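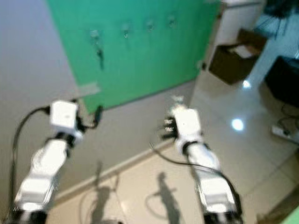 Fig. 1. Both arms forward at the green hook panel, wrist cables looped along the outside of the arms.

Dorkby Two-Arm Unit: Set-up Guide
Home | Unpacking | Arms | Cables | Hook panel | Faults | Spares

SECTION 7. CABLE DRESS AND HOOK PANEL SET-UP

Do this section after the arms are bolted on and the base is level. Not before. If you skipped the leveling go back and do it, the panel teach will be off and you'll be chasing it all afternoon.

Time needed: one person, most of a morning the first time. Quicker after.

You will need
- hex keys from the Gollik kit (the short set, the long ones won't get in behind the wrist)
- hook-and-loop straps, 15 in the bag
- soft cloth
- painter's tape
- the teach pendant, charged

CAUTION: Motor power OFF for steps 1 to 8. Stop button pushed in AND the key out. The arms will sag when the brakes are let go so keep a hand under the wrist.

7.1 Wrist cables

1. Park both arms low and forward. Use the LOW PARK pose on the pendant, then kill motor power.

2. Check the wrist housings. No gap where the cover meets the body. If there's a gap, back the screws out and reseat the cover, don't just crank them down.

3. Start with the left. Cable leaves the wrist housing and has to make an open loop before it comes back down the arm. Fig. 1 shows the left loop coming out of the top of the housing. Loop should be big enough to put a fist through. Too tight and it pulls on the plug every time the wrist rolls.

4. Run the cable down the outside of the arm. Never the inside. Inside is where the two arms pass each other and it will get caught.

5. Strap it on the solid part of each link. Stay off the dark seams between links, those move. Straps snug, not tight, you should be able to slide the cable with a finger.

6. Same again on the right arm. The right one is allowed a wider curve out from the side, leave it that way, the gripper end needs more slack than you'd think.

7. Turn each wrist by hand all the way one way, then all the way back. Watch the loop the whole time. It must not go flat and it must not drop over the gripper fingers.

8. Anything left over at the bottom goes back behind the base and gets strapped there. Not on the floor under the arms.

NOTE: If you've got a Kerslake sleeve on the cables from an older unit, take it off. It's too stiff for this wrist.

7.2 Floor and power

9. Clear the floor in front of the arms as far as they reach. Boxes, cords, bins, chairs, all of it out past the reach line. Lay tape on the floor at full reach if more than one crew uses the room.

10. Power strip off to the side, outside the tape, cords running away from the arms. Don't let cords loop back across where the base rolls.

11. Shiny tile? Look for glare. Overhead lights bouncing off a polished floor show up as bright spots in the head camera and the hook finder sometimes grabs one of them. Turn off the light that's doing it or put a matte mat down. Then run CAMERA > EXPOSURE > AUTO SET again.

12. Shadows from the arms are fine as long as the lights stay how they are. Change the lights, redo 7.3 from the top.

7.3 Teaching the hook panel

The stock program hangs and picks one item on a flat panel with a row of hooks. Panel can be any plain color that isn't white, the arms are white and the finder needs the difference.

13. Wipe the panel. Dust on the hooks is enough to shift a teach point.

14. Hang the practice item on the leftmost hook. Leave the others free for now.

15. Reset the stop button, key in, motor power on. Wait for the second beep. Speed at 2 percent, no higher until section 8.

16. Roll the base in until both wrists can reach the panel with the elbows still bent. Straight elbows = too far back. Lock the casters.

17. Pendant: PANEL > NEW > CORNERS. Touch the lower left corner with the left arm and press SET. Then do the other corners in the order the screen gives you. If a corner has tape or a label near it, touch the panel itself and not the tape.

18. PANEL > HOOKS. Go left to right. Bring the open gripper up under each hook, stop just short, press SET. Do not touch the hook. If you do, back off and set that one over.

19. Run PICK TEST on the leftmost hook, hand on the stop button. It should lift the item, back out straight, and put it back.

20. Run it 7 times. All of them have to be clean. A miss means go back to step 18 for that hook only.

CAUTION: Keep out from between the arms and the panel while motor power is on. Even at this speed. If the item drops, hit stop first and then pick it up.

7.4 If it goes wrong

Gripper comes in high on every hook: corners were set with the casters unlocked. Lock them, redo 17 and 18.

High on one hook only: that hook, step 18.

Arm stops halfway with CABLE DRAG on the screen: loop is too short or a strap slid onto a seam. Power off, back to step 3.

Finder picks a spot on the floor: glare, step 11.

One wrist shakes when it's holding still: wrist cover loose, or the payload in the Duditz file doesn't match the gripper you have on. Check the cover first. Payload numbers are in section 9.

Both wrists shake: base isn't level. See section 5.

7.5 Looking after it

Every Friday, or after 2 long shifts, whichever is first:
- run a finger down both cables, feel for flat spots or nicks
- check the straps havent crept
- wipe the gripper fingers and the dark ring joints, dry cloth only, no sprays
- one PICK TEST before you leave it

Swap any cable with a nick. Don't tape over it. Order the left and right ones seperately, they're different lengths.

Next: Section 8, Raising the speed

Dorkby Set-up Guides | Contact support | Copyright Dorkby, all rights reserved | Back to top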